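About Tusden Key Cards

Printed room cards for hotels, inns and guesthouses

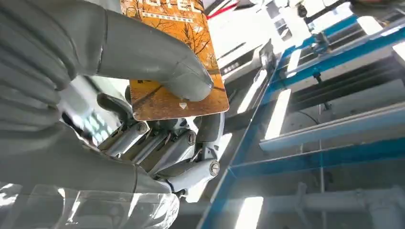
Tusden supplies room key cards to independent lodging properties and small hotel groups. The company designs, prints, encodes and ships cards from a single building in Telard, where the design office, the print floor and the packing room share one level. Orders are accepted from properties of any size, and our smallest current account has nine rooms.

Our Work

The company began as a general print shop. Its early business was menus, luggage tags, parking permits and the paper sleeves in which hotels hand over their keys. As the hotels we served replaced metal keys with cards, they asked whether we could print those as well. Cards are now the whole of our business, with the exception of sleeves, which we continue to make for customers who order both.

Today we serve 73 properties under annual supply agreements and a larger number who order as needed. The minimum order is 500 cards. A typical first order is 1800, a quantity that allows for cards carried home by guests, left in taxis or put through the wash.

Design

A room card is handled several times a day during a guest's stay, and many properties use its face to show something of their season or surroundings. Photographic designs make up the greater part of what we print. Autumn woodland in orange and amber remains among the most requested subjects, followed by coastlines and street views at night. Customers may send their own photographs or select from our library.

Our designers pay particular attention to lettering. Large white capitals remain readable against a warm, busy background, while a second line in small type requires more care. We set text in English, Spanish, French, Chinese, Japanese and Korean, and each line is checked by a reader of that language before a proof is released. Rounded corners are standard on all cards.

Properties that change their design by season may reserve up to four faces under one agreement. Stock for the autumn face should be confirmed by July.

Production and Encoding

Every order begins with a printed proof, mailed to the customer at no charge. Work does not proceed until the proof has been approved in writing. Cards are then printed, cut and inspected on both faces. Those with scratches, color shift or uneven edges are withdrawn and recycled.

Blank encoding is included in the price. Customers who use the Zorbridge front desk system may request cards prepared for that system — please state the version in use when ordering.

Our Building

Tusden moved to its present address on Muñoz Street in January, after over 37 years in the old market hall. The new building has a loading entrance at the rear and a sample room, open to customers by appointment between 9 a.m. and 4 p.m. Visitors may handle finished cards in each of our three surface finishes and compare them under both daylight and lobby lighting.

Sample packs are available by mail to lodging properties on request. Please include the name of your property and the type of lock in use.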